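Open day at the Endanard lab, July 2022. Notes from the bin picking demo, in a short thread. 1/6
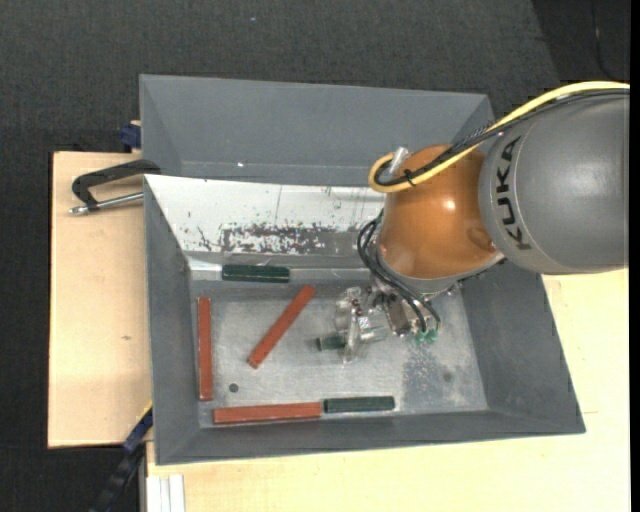
Anouk Goossens ran the session. 12 visitors per slot, 45 minutes each, and most of that went to questions. 2/6

The arm is a KUKA. The parts are plain rectangular blocks in two lengths, the red ones longer than the green. Blocks close to a bin wall are the hard case – the fingers need clearance on both sides. 3/6

Goossens said the planner scores nearly 40 grasp candidates per cycle and throws out any that would bring the wrist too close to the rim. Cable routing limits wrist rotation more than the joint specs do. 4/6

Jeanine Schouten from Plastovbridge asked about cycle time. Answer: 4 seconds of planning, and motion depends on where the block lies. They had a slower planner until June. 5/6

I asked about clear fingers and depth sensing. They mask the gripper out using the arm's known pose – no attempt to detect it. Slides go up on the Endanard site next week. 6/6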